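Workshop notebook — Plarkarus cell, gripper camera and wrist maintenance
October 2026
Entry by Zawadi Nyanda
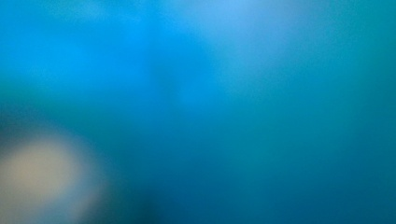

The wrist camera on the Plarkarus cell was checked this morning before the scheduled service of the gripper. Focus had been reported as unreliable by the evening shift, and the arm was therefore placed in hold, with the air supply isolated and the tag fitted at the panel. The view saved with this entry is blue almost throughout, without one sharp edge, and with a soft pale patch at the lower left which I have not identified. It is of no use for locating parts. Fine speckle is visible across the blue, so I have also noted the gain setting for comparison.

Cover glass removed and cleaned on both faces with the approved wipes. Retaining ring refitted by hand, then a quarter turn with the pin spanner. The lens lock screw was found slack and has been tightened. Lens set again at a working distance of 155 mm using the printed target from the Celance kit. The earlier value in the book was 87 mm, which belongs to the old fingers and should have been struck out when they were changed. I have now done so.

Gripper: finger pads within limits, left pad slightly more worn at the tip. Both retained. Guide rails wiped down and greased sparingly. The cable at the wrist was rubbing on the bracket — a second clip has been added, and slack left for full rotation of joint six. Mbwambo's drawing does not show this clip and will need to be amended.

Test after reassembly: 30 picks from the Botedar tray at reduced speed, no missed picks. Focus score at the end was about 980 on the cell's own display. No earlier score was recorded, so this is to be taken as the reference from now on.

Outstanding:
Spare cover glass to be ordered; none in the drawer.
Pads to be measured again in November.
Evening shift to save a camera view at start-up and enter the focus score on the same line.

Hold released and tag returned to the board. Z.N.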